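Home | Manuals | Valves | Support

Cestora Manifold - Section 4: Closing the Line

1. Shut the Ermont supply upstream.
2. Turn each handwheel clockwise until it seats. 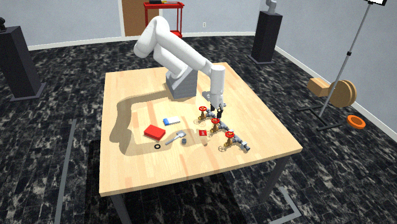
Fig. 4-1. Pipe assembly with red spoked handwheels.

CAUTION: Do not use a wheel wrench - the stem will bend.

3. Tag the line and log code 119.

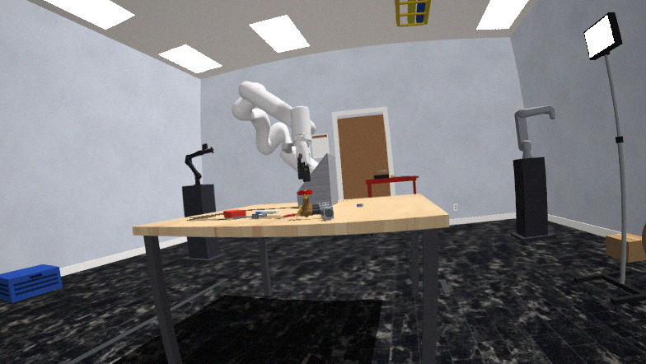 BENCH AND FLOOR

4. Check that the bench legs stand level.

Comments (2)
Step 2 took two tries.
Is part 807 the stem seal?

© Cestora | Contact | Back to top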